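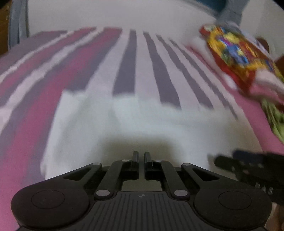 Plikar — bed covering subset

Version notes, Sep 1, 2022. Maintained by Yi-an Bae.

Contents
Plikar covers bed making and the straightening of bed linen in ordinary bedrooms. The subset holds 522 clips, nearly 600 with the retakes in the /extra folder. Striped coverings are kept apart from plain ones.

Labels
Each clip has one activity label: spread, smooth, fold or tuck. Colour is free text, main colour first, with "grey" spelled the same way in every file. Stripe direction is given relative to the long side of the bed. Bands of mixed width get the tag `stripe_uneven`.

Known issues
- Pink, magenta and mauve were used loosely by the first labellers. Merge them before training on colour.
- 129 clips have no fold count.
- Pillows are labelled only where they are moved.

Licence
Research use. Cite as Plikar, bed covering subset.

Comments

Rosine Pichon: Is a quilt a covering or a blanket in the labels?

Yi-an Bae: Covering, if it is the top layer — otherwise blanket.

Orkanach: The `stripe_uneven` tag is missing from the index file.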